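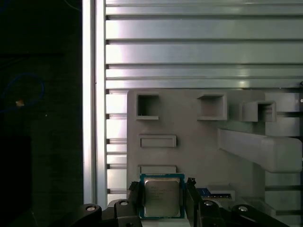 Monday, bench notes, old desktops for the Hughes reading room

Haf Foulkes wants the towers ready by November. Plan is light use only: catalog lookups, typing, printing. We have 11 to get through. Old thermal paste comes off with alcohol and a lint-free cloth.

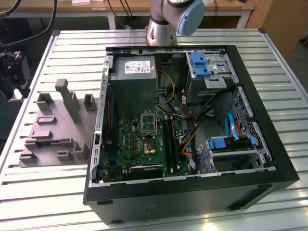

Mitra Rezaei asked whether 512 MB sticks are worth keeping. I said no, recycle them. Uson will take scrap boards if they're bagged and the coin cells are out. Drives get wiped first and logged in the Porna sheet.

To do, per tower:

1. Blow out dust, check the fans spin freely.
2. Look for swollen capacitors. 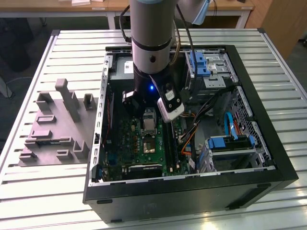 3. Fresh paste, refit the cooler, tighten the screws crosswise.
4. Memory test overnight. Write down any slot that fails.

Rulura quoted for new coin cells, waiting on shipping.

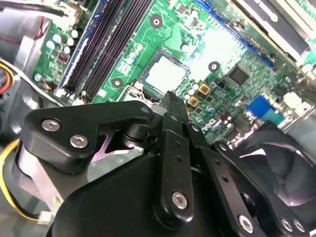
Tower 21 still shuts off after a few minutes. Try another supply before blaming the board. Ask Haf about spare power cords.

Last updated: Monday, 4:40 pm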